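Mitex to open home decor store in Oker

3/17/25

Home furnishings chain Mitex will open a store in Oker in September, the company said. The shop will take over the former Prollidlow department store on the main street, which has stood vacant since the chain closed its last branches.

The store will cover two floors and employ 30 people. The ground floor will carry bedding, curtains and kitchenware, while the upper floor is set aside for paint, flooring and wallpaper — a line Mitex dropped in 2 of its older stores but now plans to expand. Customers will be able to order from a range of 206 wallpaper patterns, most of them florals.
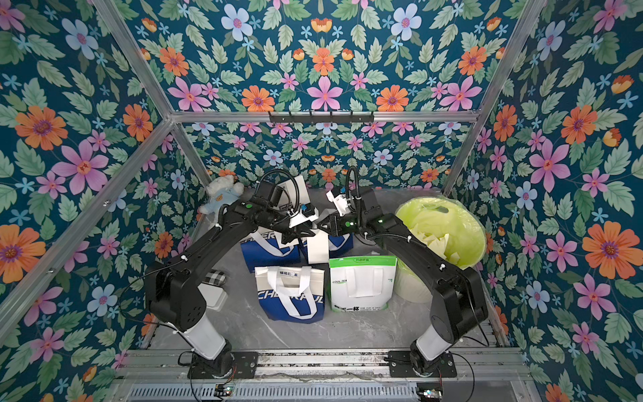 Work on the building is due to start next month. Biswas, the contractor hired for the job, will replace the roof and the front windows and put in a new elevator. The sidewalk outside will stay open, but 13 parking spaces behind the building will be closed until the work is finished.

Mitex said it will start taking job applications this summer. Most of the positions are part time, with evening and weekend shifts. The town has approved the plans, including a loading area at the rear of the building — deliveries will not be allowed before 7 a.m.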